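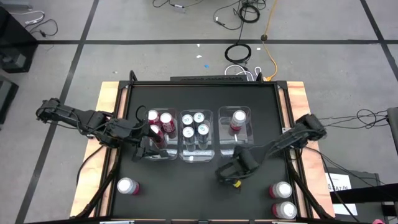
Sorting Drink Cans by Color into Open Tubs
Student project report, Packaging and Storage course
June 2022

1. Background

The Garkden snack counter keeps its soda under the shelf in mixed cardboard trays. At busy times the person serving has to bend down, look through the tray and pull out the right can. Our group was asked to come up with a better way of storing the cans and to test it on a table before anything was changed at the counter.

We limited the project to two kinds of can, a dark red one and a silver-white one. They are easy to tell apart from the side but harder from above, where you mostly see the lid. That turned out to matter more than we expected.

2. Materials

We used shallow rectangular tubs with clear walls, ordered from Bultov. Three of them fit side by side on the black work surface, with room in front for loose cans. We looked at a deeper tub from Lindqvist as well but dropped it after the first week – the walls came up too high to get a hand around the can.

All cans were full and unopened. Dented cans were taken out before the trials.

3. Method

Each trial started with loose cans on the table and ended when every can stood upright in a tub. One color per tub was the only fixed rule. When a tub held four cans we moved on to the next one, even if another could have been squeezed in.

We ran 296 placements in May. A placement was marked as good if the can stood flat on the bottom of the tub, lid up, without leaning on a wall or on another can. Each trial had a time limit of 90 seconds.

4. Results

The two-by-two layout worked best. It is quick to check, and a gap shows right away. With looser layouts the cans drifted when the tub was bumped, and the last one was often put in at an angle.

The silver-white cans gave us the most trouble in one respect. Against the clear plastic it was hard to judge where the bottom of the can was, and several were let go too early. The red cans were easier to place.

Loose cans near the front corners were left until last in most trials. Starting with those would save some reaching, and we changed the order for the final 7 trials. They went more smoothly, but that is too few to say much.

5. Problems

The tubs slid on the smooth surface when a can touched the wall. We tried a strip of Breleck grip tape under each one, which helped until it picked up dust.

6. Next steps

We want to repeat the trials with a third color and with cans straight from the refrigerator. The tubs also need labels on the front wall, low enough that they can be read from the serving side of the counter.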